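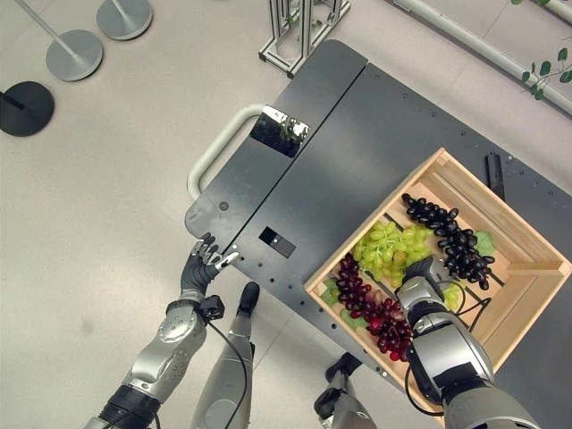 Opening Checklist, 1848 Rooms, with Comments

Exhibits > Verska History House > Safety and Inspection

Walked on July 19, 2021 by Gertraud Hubmann, with Matěj Machala reading the list aloud, and I must say it went far more smoothly than our January round!

1. Front stairs and handrail. OK. The rail is firm all the way up, and the new strip on the bottom step shows up nicely, even for those of us who left our glasses in the car.

2. Exits and signs. OK. Both doors open outward without a shove. Please keep the big map of the Habsburg lands well away from the second one, however handsome it looks there.

3. Musket and saber case. NEEDS WORK. The lock turns but the left hinge is loose, and with school groups leaning on the glass I'd feel so much better if it were seen to before we open. Radek Bednárik has the screws and has promised to come by.

4. Peasant petitions, wall cases. OK. Humidity reads 40 percent in both, and the paper looks as calm as it did in the spring. Do read the one about the landlord's mill if you have a minute, it's a lovely angry piece of writing. 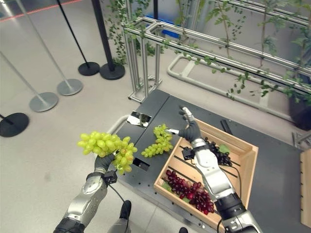 A bunch of pale green grapes.

5. Printing press. NEEDS WORK. The rope barrier has sagged and a child could reach the lever easily. Move the posts back 2 feet and tighten the rope (Erzsébet Vincze knows the knot).

6. Lighting. OK. Nothing flickering, though the lamp over the National Guard uniforms is still the old Laitinen one and hums a bit.

7. Room limit. OK. The card by the door says up to 203 visitors for the whole floor, and it can be read from the landing.

8. Fire extinguishers. OK. Tags are current and pins are in place. The one behind the barricade model is hard to spot, so a sign there would be a kindness.

Recheck items 3 and 5 and leave the signed sheet in the blue folder for Vlasta Rusnák.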